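How a Zipper Works

A zipper joins two pieces of cloth without buttons, laces or glue. It is a simple machine, made of small parts that all do one job each. Most people use one several times a day and never look at it closely.

The parts

A zipper has two strips of woven cloth called tapes. Each tape is sewn to one side of the opening in a coat, a bag or a tent. Along the edge of each tape is a row of teeth. The teeth may be metal, molded plastic or a long plastic coil that has been bent into loops.

The part that moves is the slider. It has a handle called a pull tab. At the top of each row of teeth is a small block called a top stop, which keeps the slider from coming off the end.

A jacket zipper also has two parts at the bottom. One is a thin pin on the end of one tape. The other is a small box on the end of the other tape. The pin goes through the slider and into the box. This lets the jacket open all the way. The zipper on a pair of pants does not need a pin and box, so it has a plain bottom stop.

What a tooth looks like

Each tooth has a bump on one side and a hollow on the other. The bump of one tooth fits into the hollow of the tooth across from it. The teeth on the left tape and the teeth on the right tape are not level with each other. They are set half a step apart, so that each tooth fits into the space between two others.

When the teeth are locked, pulling the two tapes straight apart does not open them. Each tooth is held by its neighbors above and below. To get one tooth out, it has to be tilted, and there is no room for it to tilt.

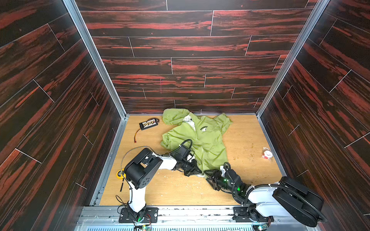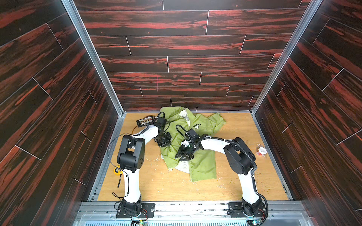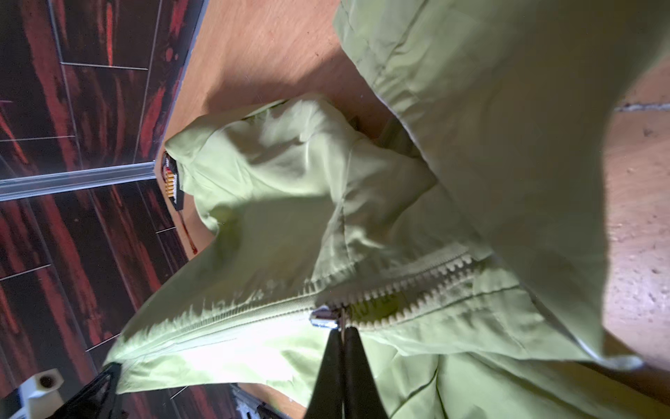
Widmer, February

What the slider does

The inside of a slider is shaped like the letter Y. There are two channels at the top and one at the bottom. Between the two top channels is a wedge, called the diamond or divider.

When the slider moves up, one row of teeth enters each top channel. The channels bend the two rows toward each other. Bending a row spreads its teeth a little, which makes room for the teeth from the other side. The rows meet, the bumps go into the hollows, and the joined teeth leave through the bottom channel.

When the slider moves down, the joined teeth enter at the bottom. The wedge pushes between them and forces them apart, one pair at a time. A wedge turns a small pull in one direction into a strong push to the sides. An ax splits a log in the same way.

Many sliders also have a lock. A tiny prong under the pull tab drops between the teeth when the tab lies flat. Lifting the tab raises the prong, and the slider is free to move again.

Counting teeth

The number of teeth depends on the length of the zipper and the size of each tooth. The Carnex workshop in Widmer makes a jacket zipper with 300 teeth, 150 on each tape. Its longest zipper is made for tent doors and has 1,389 coils on each side. A small purse zipper from the same workshop has 30 teeth on one tape and 29 on the other - the extra tooth is at the bottom, where the row begins.

Why zippers get stuck

There are three common causes. The first is cloth caught in the slider. Move the slider back the way it came and pull the cloth gently to the side. Do not pull harder in the same direction.

The second is a rough or dirty row of teeth. Rub the teeth with the tip of a pencil. Pencil lead contains graphite, a soft gray material that helps parts slide. It can leave marks, so wipe off the extra with a dry cloth.

The third is a worn slider. If the teeth come apart behind the slider after it has passed, the channel has become too wide to press the rows together. An adult can sometimes fix this by squeezing the slider lightly with pliers. A slider squeezed too hard will not move at all.

Words to know

Coil: a long plastic thread bent into loops and used in place of separate teeth.
Divider: the wedge inside the slider.
Pull tab: the handle on the slider.
Tape: the strip of cloth that holds the teeth.
Top stop: the block that keeps the slider on the zipper.

Next page: How a Button Is Made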